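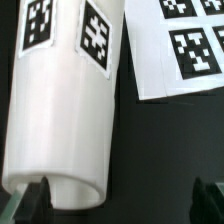

Wrist camera view: white tube with square markers, printed marker sheet behind, gripper fingers at the lower edge.

Flarnlow Tube Handling Demonstrations
Data card and README

Maintained by the Lingate manipulation group
Release month: December

Summary

Flarnlow is a collection of robot demonstrations recorded under human control. In each one, an operator guides a two-finger gripper through a short tabletop task with a hollow white tube. The collection is intended for training and testing policies that learn from demonstration, with an emphasis on close-range work where the wrist camera sees little beyond the object and the fingers.

The release contains 2000 recorded episodes. Of these, 1836 are labeled as complete and the remainder are labeled as incomplete. Incomplete episodes are included by default and may be filtered with the status field described under Contents.

How the demonstrations were collected

Two methods were used.

Remote control. The operator moved the arm with the Kairys handheld controller while watching the wrist and overhead video. This method accounts for 1387 episodes.

Hand guiding. The operator held the arm above the wrist and moved it through the task with the joints in compliant mode. Finger opening was set with a foot pedal. All remaining episodes were collected this way.

The method is stored with every episode. Users should not assume that the two groups are interchangeable. Hand-guided motion is generally smoother during the approach, while remote-controlled motion has more pauses near contact. Overhead video in hand-guided episodes may include the operator's forearm.

There were 8 operators in total. Each completed a practice period before recording, and practice attempts are not part of the release.

Tasks

Approach: bring the open fingers to the lower rim of the tube without moving it.
Grasp and lift: close on the tube and raise it clear of the surface.
Reorient: turn the tube and return it to the surface.
Place: set the tube down at the position given to the operator at the start of the episode.

Instructions were read to the operator from a fixed text. The exact wording is stored in the instruction field.

Markers and pose

Square black-and-white markers are attached to the tube, and further markers are printed on white paper sheets laid out in the work area. The tube markers are used to estimate object pose. The sheet markers provide a fixed reference for the camera.

Pose labels are computed offline from the wrist and overhead views together. Because the tube is curved, its markers do not lie flat, and pose error is higher when a marker is seen near the side of the tube. Markers may also leave the wrist view in part or in full as the gripper closes in. Frames in which no tube marker could be decoded carry an empty pose entry — no interpolated values are supplied.

Contents

Each episode is stored in its own folder with the following items.

wrist: color video from the camera at the gripper
overhead: color video from the fixed camera
joints: arm joint positions and velocities
gripper: commanded and measured finger opening
pose: estimated tube pose, where available
meta: task, method, status, instruction, and operator code

All streams share one clock. The Turnarero loader reads the folder layout directly and returns streams aligned to the wrist video. Users who write their own loader should align by timestamp, as the streams do not have equal length.

Known limitations

The work surface is dark and the tube is white. Policies trained only on this collection should not be expected to transfer to low-contrast settings without further data.

The black gripper fingers can be hard to separate from the surface in shadow. Finger masks are not provided. Users who need finger position should rely on the gripper stream.

The markers are visible to the policy as well as to the pose software. A policy may learn to depend on them. Users reporting results on this collection are asked to state whether markers were masked during training and testing.

Operator codes are stable across the release and may be used to hold out individual operators. They must not be used in any attempt to identify a person.

Terms of use

The collection may be used for research and teaching. Redistribution of modified copies is permitted if the changes are listed in the accompanying README. Use in safety certification of any product is not permitted.

Corrections

Errors in labels or timestamps should be reported to the Lingate manipulation group with the episode folder name and the affected stream. Corrected files are issued as replacement folders, and the change log lists each one by name.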